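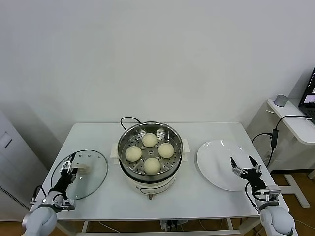 How much water goes in the base for a 15-minute batch of buns?
400 ml from cold covers it, with enough left over that the element doesn't trip.

kaisu_l
I'd use less. A full base boils high enough to spit through the holes and wet the bottoms. Put paper under them.

grunix
Spitting is a heat setting problem. Drop to low once steam shows. Paper helps with sticking and does nothing for spitting.

y_ng
Collapsed, wrinkled tops are the more common complaint. Mine stopped when I cut the second proof short and left the lid on for 5 minutes after switching off.
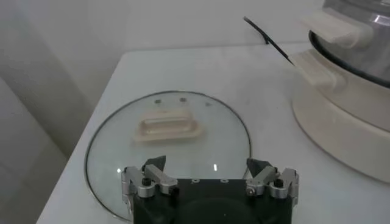

Glass lid, handle side up.

kalevi_n
Disagree on the resting time. Wrinkling is mostly condensate dripping off the glass. Tie a cloth around the lid and you can open it right away.

y_ng
Tried the cloth in February, same flour, same yeast. No difference with a long proof. With a short proof, no wrinkles either way.

kaisu_l
What flour? Anything over 11% protein shrinks back on me regardless of lid.

y_ng
Low protein, 9.5%. Baking powder at 1%. 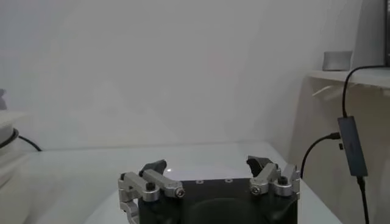 White tabletop, beige shelf on the right.

grunix
The baking powder may be masking the proof time. Run 2 batches without it, cloth on one, and post the results.

kalevi_n
And weigh the water.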